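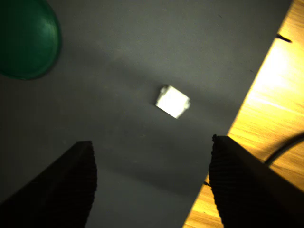
News > Transport > Local transit

Riding it out: a planner on the Karkavholm ferry and the bus that never meets it

April 30, 2019

Girish Joshi has a kettle on before I've got my coat off, and he is talking about bus 20 before it boils.

"You get off the boat, you walk up the ramp, and there it goes," he says. "Every morning. You could set your watch by missing it."

Joshi spent most of his working life drawing up timetables for Nasteck, the company that runs the buses on the Karkavholm side of the harbour, and he retired in October. He has kept up the habit, though, and still catches the early ferry a couple of times a week to see how people are getting on (and, he admits, for the cheese scones at the terminal).

The trouble goes back to when Vonel took over the ferry and moved the first sailing later. The bus times stayed where they were. According to Joshi, 423 people came off the early boats on the morning he stood at the ramp with a clicker, and most of them had a long wait in the wind.

"It's a small fix," he says. "Hold the bus four minutes. I wrote that in a memo, and then I wrote it again, and I think the second one was better spelled."

His old colleague Jyoti Semwal, who still works in the scheduling office, joins us for the second pot. She is more cautious. Holding the bus would make it late for the school stop at Kotian Road, she tells me, and parents there have had a rough enough year already.

"Girish is right about the ferry," she says. "He's always been right about the ferry. But I've got 1,433 riders a day on that route and they don't all come off a boat."

They go back and forth on this for a good while, very fondly, with a timetable spread between the cups. Semwal would like a short extra run from the ramp to the town centre. Joshi thinks it would cost too much, then works it out on the back of an envelope and goes quiet.

"Well," he says, "maybe just in winter."

The new timetable goes to council next month.

Comments (3)

rampwalker: I've missed that bus more times than I've caught it. Four minutes, please!

Deb M: Kotian Road mum here. Ours is late already, so please leave it alone.

oldsalt: The scones used to be bigger.

We use cookies to improve your visit. By continuing to browse you agree to our cookie policy.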